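October, morning, bench 2

Continued with the white balls from the Bodlow box. Yesterday Marta and I sorted them by hand on the long table and we did not agree on which ones are "smooth". Marta uses her thumbnail, I only look. So today we both use the thumbnail, and then we hold the ball against something pale to see the marks.

The log sheet has 2,784 entries now. The order was 4,000, so the rest is still in the sacks under the window. Please do not open the second sack before the first one is finished — last time we mixed them and Viktória had to start the sheet again.

Washing: lukewarm water, a drop of soap, 60 seconds, then the towel. The blue cloth leaves fluff, I have put it away with the floor things.

Small specks are still a question. Ustyna says a speck goes to "good" if you cannot feel it with the nail. I have written this rule on the lid of the tray until Arsen decides.

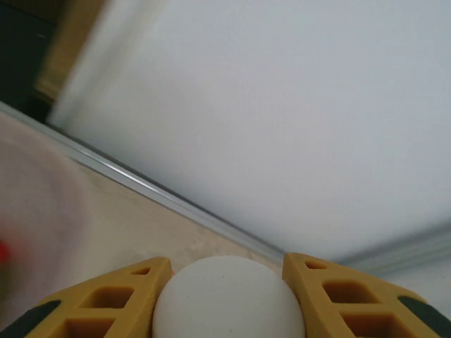 White ball, smooth on top, one very small speck a little to the right.

By Ustyna's rule I would check this kind with the nail first and only after that choose the tray.

To do: ask Domari for a deeper tray, the present one is too low and the balls jump out when somebody closes the drawer. New pencil for the sheet. Yevdokiia has the key of the cupboard until four o'clock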